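About Grulten

Grulten is a fruit shop and a table-setting school under one roof, and if that sounds like two businesses that wandered into the same building and decided to stay, well, that is more or less how it went. The front half sells fruit and small vegetables by the piece, by the bag or by the box. The back half has a long table, a deep sink and a wall of shelves with more plates on them than any sensible shop would own. People come in for a bag of mandarins and end up staying for an afternoon class on what to put them on, and we are always glad when they do.

How we got started

Sofia Rocha opened the shop at 184 Mendes Street on 13th July, in the middle of a heat wave, with a borrowed awning and a refrigerator that gave out before lunch. She had spent years doing fruit for hotel breakfasts and she was tired of cutting melon into balls. What she wanted was a place where fruit could be left whole and looked at for a while before somebody ate it. The first customers bought every peach she had, and the plates came later, when a neighbor who was moving away asked if she would like her mother's china. Sofia said she would take a few. It came in nineteen boxes.

Those boxes are still the heart of the collection. There are plain white dinner plates, a great many flowered ones, two soup tureens with the wrong lids, and a set of cake stands we use in the window every June when the apricots arrive. We have added to it over the years from yard sales and estate sales, and from customers who leave a stack on the counter with a note. We do buy plates too, but please call first, as the shelves are close to full.

What we do

Most of our classes are small and slow. We keep them to four people so that everybody gets a side of the table and nobody has to reach across anyone else's work. You choose a plate, you choose your fruit from the front of the shop, and you spend a couple of hours trying things out. The class we are best known for is Small and Round, where we stay away from grapes and pineapples and anything with a big leafy top, and work only with things that want to roll: mandarins, little tomatoes, plums, apricots, cherries when we have them. It sounds easy, and then you set the second piece down and the first one takes off toward the sugar bowl!

We like a flowered plate for this. A soft pink flower next to a strong orange peel is lovely, and if you keep the fruit to one side of the dish and leave the other side bare, the pattern gets to do some of the work. A red tomato goes in wherever the oranges and yellows begin to run together. Leave the green top on if it still looks fresh.
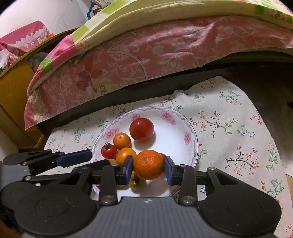

Can tomatoes and citrus share a plate for an afternoon?

They can, and we do it all the time. Keep the fruit whole and dry, set it out of direct sun, and put away whatever is left over in the evening. Cut fruit is a different matter and belongs in the refrigerator until you are ready to serve it.

The shop side

We order in modest amounts and we order often. The citrus comes through Latari, a family packing house we have dealt with from the beginning, and the tomatoes come from three growers close enough that Sofia can drive out and complain in person when they are mealy (she has done it, and they are all still friends). Small fruit gets sorted by hand each morning. Anything with a soft spot goes into the bin by the door, where you can fill a paper bag for 69 cents and take it home for jam, sauce or the guinea pigs.

If you want a finished plate for a party or a new neighbor, we make those as well. Tell us the size of your table and how many people will be picking at it, and let us choose the fruit, which will depend on what came in that day. You can borrow one of our plates for the week or bring your own, and we honestly enjoy it when people bring their own. Some of the prettiest things we have made went out on somebody's chipped wedding china.

Dradance evenings

Once a season we push the long table against the wall and hold what we call a Dradance, named for a word Sofia's youngest made up for dancing while carrying something. There is music, there is a fruit supper, and the plates come down off the top shelf. Tickets go up on the board by the register, and class regulars hear first.

Come and see us

We are open mornings and afternoons, with classes in the back after lunch. Parking is easiest on the side street. Ring the bell if the front is empty, we are probably at the sink.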